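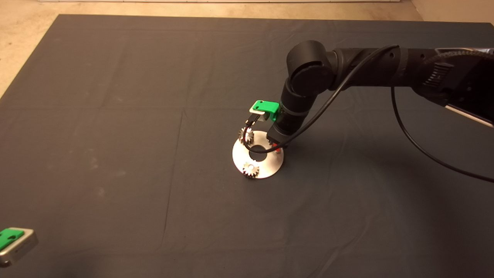

Home | Galleries | Projects | Odds and Ends | Contact

The Gray Cloth, and Other Things I Own Too Much Of

Print this page | E-mail this page

The workroom at Nodov has a perfectly good beige floor, and I have spent most of April covering it up. I bought the dark gray cloth from Sesden, who sell by the roll and would not be talked down to anything a sane person could carry. So now I own 102 feet of it, less what is on the floor. This gallery will grow as the roll shrinks.

1. Gray cloth with metal disc. The creases are from folding, and they make a sort of loose grid that I have decided to call a feature. I own an iron. It was not consulted.

The dusty smudges are mostly over on the left. Dark gray was sold to me as a color that hides everything, and it does hide everything except dust, chalk, crumbs, flour and lint - so, everything I have. A lint roller gets most of it up, and leaves a little of itself behind as a souvenir.

For anyone planning the same: put the cloth down in the evening, weight the corners with books, and leave it alone overnight. Tape works too, but the tape I got from Yadav took up a strip of floor finish with it, and I am still in talks with the landlord about that. The books were the nine volumes of a Prostden parts catalog, 476 pages each, and it's the most use they have ever had.

More pictures when I have cut the next piece.

Text and gallery by Bilal Hamdan | Contact | Copyright Nodov | Back to top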